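What the Trotetti report leaves out

Members who use the Trotetti grippers will have had the notice by now, saying that the trouble in September has been "identified and closed". I have read the full report twice and I'm not convinced that either word is right.

The facts first, as far as they are agreed. During the Larkoler trials at the Lomska workshop, one of the hand-held grippers failed to open when the trigger was let go. Telmo Cifuentes was holding it at the time and had his other hand near the fingers, moving a cup out of the way. The finger ends caught the side of his thumb and held it. He pulled free, lost some skin, and was back at the bench after lunch. Nobody is claiming it was a serious injury. A tool like this doesn't have the strength to break a bone, and Telmo himself has been more annoyed about the paperwork than the thumb.

But a gripper that stays shut when it has been told to open is a fault worth taking seriously at any size. The same fingers and the same drive are meant to go on the end of an arm next year, and an arm is a good deal harder to pull away from.

The report, signed for the maker by Arben Kadrić, puts the cause down to "cable routing by the user". In plain words, the cable had worked its way forward until a loop of it got between the moving finger and the body, and the finger jammed on it. I accept that. The marks on the jacket match, and Maite Montoya managed to make it happen again on the bench with the power turned down. What I don't accept is the phrase "by the user". The manual has one line on the cable, which tells you to keep it tidy. There is no clip in the box. There is no drawing showing where the cable should run, and Yi-an Myung, who has set up most of our units, says she was never given one either.

Then there are the numbers. Trotetti says the design passed 1,000 open-and-close cycles before it was sold, with no jams. Good, but the report's own appendix says this was done with the gripper clamped upright in a stand, and the cable taped down behind it. That tells us the motor and the fingers are sound. It tells us nothing about a tool that is carried about, turned over, put down on its side and picked up again all day long, with the cable dragging after it.

I asked how many of the units sent out had been checked since. The answer was 16, of which 3 had wear on the cable jacket in the same place. Those are in the appendix too, in a table with no comment under it. Arben told me by phone that wear is "cosmetic until it isn't", which I wrote down at the time and have been thinking about since.

The remedy on offer is a software update. If the motor draws too much current for too long, the gripper now lets go. Encarnación Urquijo tried it for us and found that it does work, after a fashion: the finger backed off in every one of her 15 runs. She also found that it lets go when you squeeze anything stiff, so the people who lift pans and tins with it will be switching the setting off within a day. They can do so, from the menu, with no warning on the screen. I would call that a fix that depends on being left alone, and I have not met many of those that lasted.

Iglesias, who supply the cable, say a shorter lead with a moulded bend is possible and would cost very little. They offered it in the spring. Trotetti says it is "under review". I have asked for a date and will print it if I get one.

Until then, the workshop is asking members to do the following:

Check the cable before each session, all the way round and not only where you can see it from above.
Tie it back to the handle with a soft strap. Yi-an has a bag of them by the door.
Keep your free hand away from the fingers while the unit is powered, even if it looks idle.
Leave the current limit on. If it spoils your work, write down what you were lifting and tell Maite.
If a finger sticks, switch off at the supply. Don't pull the cable out with the fingers shut on it.

Reports of near misses are wanted as well, even the dull ones. The next issue, October 2026, will carry whatever the maker has sent us by then, along with a reply from me if one is needed.
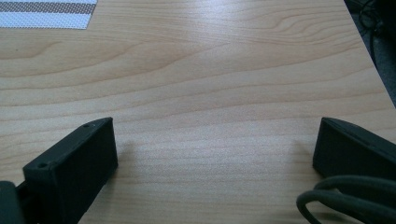 Cable slack is the part I would fix first, ahead of any software. It gathers at the front of the tool because there is nothing to hold it back, and you can go a whole session without looking down at it. The grey cable in the lower right corner has curled up over itself towards the base of the finger and lies partly across the finger's lower edge, while the space between the two fingers is clear wood. Anyone watching only that space would think all was well. I would like Trotetti to repeat the cycle test with the cable left like that, and to publish the result whichever way it goes.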